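Targate Robotics Club forum > Build help > Gripper fingers not closing parallel

bmasanja_j
Posted January 2020

Team of three, second year in the Niven student league. Our two-finger gripper closes parallel for the first part of travel, then the lower finger leads. At full close the ribs meet at the outer end of the pads and there is a gap at the inner end. Same servo as last season, new printed linkage. Bench setup before the drill test: 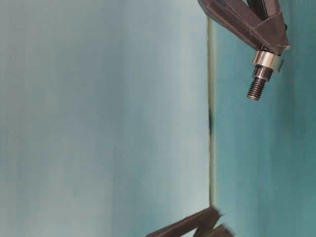 Hold torque is fine at half open. The league rule says the part must be held for 50 seconds and ours creeps out before that. For anyone checking tool clearance, the threaded stud hangs just to the right of the seam in the mat, over the teal side, and I use that seam as my vertical reference when I jog the axis. Software offset is zero. Joyce Masanja, Hukedstead team

lemieux_b
Check the pivots first. If one pin hole printed oversize, that finger leads under load and follows in free air. Measure both sides with a pin gauge, not calipers.

bmasanja_j
Did that. Both sides take the same gauge.

balogh.benedek
I disagree with starting at the pivots. A parallel linkage with unequal link lengths gives exactly this symptom: good at mid travel, bad at the end. Pull the links and stack them on one pin. If the far holes don't line up, reprint as a set.

lemieux_b
Unequal links would show up with no load too. She hasn't said it does.

bmasanja_j
It does, a little. Less than under load. Open position, nothing gripped:
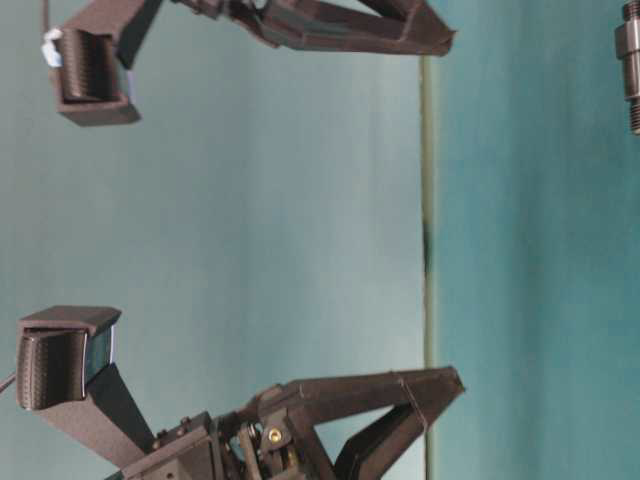

Steps I plan to run tonight, in order

1. Links off, stacked on one pin, compare far holes.
2. Reassemble with the old links, same screws.
3. Close at 80 percent servo current and check the gap at the inner end with a feeler strip.
4. Repeat at full current.

s_idahosa
Add a step between 2 and 3: cycle it 200 times before you measure. New printed joints bed in and the first readings are useless. We lost a weekend at Sundlow to that.

balogh.benedek
200 is overkill for a pinned joint. But fine, it costs nothing.

lemieux_b
It costs servo life. I'd do 50.

bmasanja_j
Links came off. One is short by 2 tenths of a millimeter, hole to hole. It was printed on a different plate from the others. Reprinting all of them together.

balogh.benedek
Same orientation on the bed as well - shrinkage differs between X and Y on most of the club printers.

lemieux_b
OK, links. I'd still like to see the loaded numbers once the new set is on. Your pivots might be contributing.

b_hayes
Moderator note: moved from General. Please put the servo model in the first post.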